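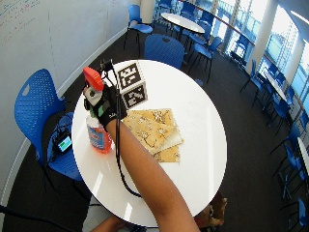 To: Tillow hall users list
Subject: Re: Wiping down the round tables

Thanks for raising this. Replies under your points.

Nestor Lumbao wrote:
> The white tables were streaky again when we set up at 8.30. Are we
> meant to use the spray in the clear bottle or bring our own? And
> which cloths are for the tables?

1. Spray. Please use the one in the clear bottle with the orange trigger. Two or three squirts will do a whole table. More than that dries in streaks, and the gloss top shows every one of them under the ceiling lights.
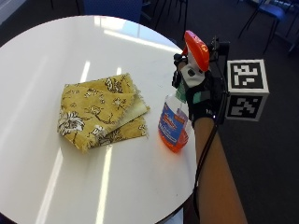 2. Cloths. The yellow floral ones are for tables only. They were cut from an old curtain and the edges are fraying, so snip loose threads instead of pulling them. Fold the cloth into a pad, wipe from the centre out to the rim, then turn it to a dry side and go over it once more.

3. Chairs. Water and a separate rag for the blue ones, please. No spray.

Refills are on the bottom shelf in the kitchen. I paid 30 dollars for the last lot in September and there's plenty left. If you finish a bottle, rinse the nozzle before you fill it again.

Agbayani group, your tea towels are still in the kitchen drawer.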